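Skurkau shared workroom — minutes of the June meeting

Start 16:00. The minutes of the last meeting were accepted with no changes.

1. Furniture. The wooden tabletop stays where it is. It will be oiled in June, with 2 coats of Dudico oil. The price is 135 for the can, and it was approved. The workbench with gray legs is not included in this work.

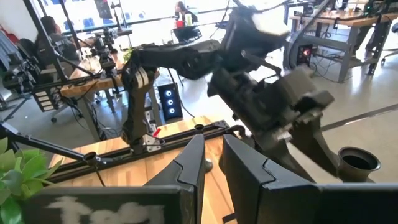
Henk Maes asked if the computer towers could stand higher than the concrete floor, as dust goes in fast at that level. It was agreed to order low stands from Flakby, up to 32 each.

2. Plants. Watering is done in the morning only, and with the small can. The members wish to keep the plants near the table.

3. Cables. Everybody puts a name label on his own cables before the next meeting. Cables without label go in the box by the door — they are not thrown away.

Meeting closed at 17:10.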